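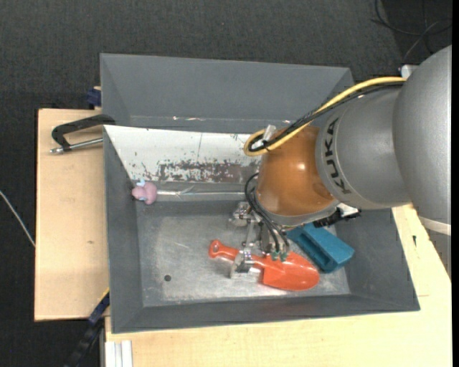
KUKA over the bin, gripper down by the shovel. Pig at the back left.

September 22, 2024

Spent most of today on the hoses again. Laurențiu left me a note that the fingers were slow to close, and I went straight for the valve like an idiot and lost half the morning on it. Valve was fine! It was one of the two green connectors down at the gripper, weeping air whenever the wrist rolled far enough to pull on the hose (you can hear it if you turn the compressor off and put your ear close, arm locked out please). Cut the hose end square, pushed it back in, no more hiss. Then ran 400 open-close cycles over lunch and didn't hear a thing.

While I was in there I had a look at where the yellow cable loops around next to the orange wrist housing. Teresa wants that loop shorter. I'd leave it alone — we shortened it in May and it went tight on every deep reach into the near corner. The black bundle runs inside the same loop, so whatever we do to one we do to the other.

Finger bolts: all checked, two took a bit of a turn. Marked them with paint pen so we can see if they creep. Counter was at 1,158 picks when I stopped, and I'd like the finger pads swapped before 2,000.

Still to do:
order 12 spare push-in connectors from Kastham
wipe out the bin floor
ask Joanne if she still has the old hose clips, the wide ones
re-teach the low approach over the shovel neck, it still comes in a hair late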